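The sewing table gets its turn

I had every intention of spending the afternoon in the garden, but it clouded over by lunch and I found myself standing in the spare room with a cup of tea, looking at the little table by the window. You know the sort of table I mean. Everything small and soft in the house drifts onto it sooner or later, and there it stays until somebody's coming to visit.

So I put the radio on, fetched the big gold tin and made a start.
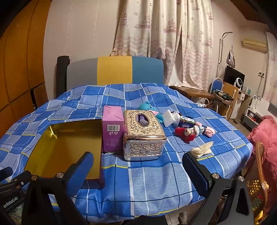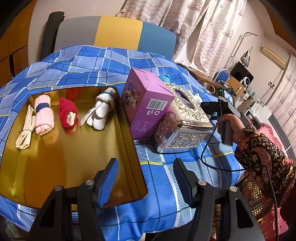
The blue plaid cloth, the gold tin and the silver tissue box, which show up in both.

The tin came home with me from the op shop in Junby, where I'd gone looking for a lampshade. I do love a tin with a gold inside. It makes whatever you put in it look like a present, even if it's only odds and ends, and rolling things up and lining them along the back wall is my favourite part of the whole job. The pink one, the red one, the cream one with its twisted tail, and then the white sock that looks like a little animal — I was quite charmed with them, all in a row like that.

The silver tissue box stays out, always. It's covered in scrollwork and it's a devil to dust, but my colour-loving heart can't part with it, especially with a bit of purple peeping out the top. The pink and purple box beside it I haven't made up my mind about. It's pretty, and it's a good strong box, and I'm hopeless at throwing out a good strong box. My plan is to use it for ribbon, although I said the same thing about the last one and it's now full of batteries.

As for the small teal plush, I've moved it from one shelf to another since about June and it always ends up back on that table. I've given in. It can live there.

The ship curtains are next on the list. I've still got 230 centimetres of plain cotton from the Wumbei market folded up in the wardrobe, and I keep holding it up to the window and then putting it away again. I'm rather fond of those lighthouses.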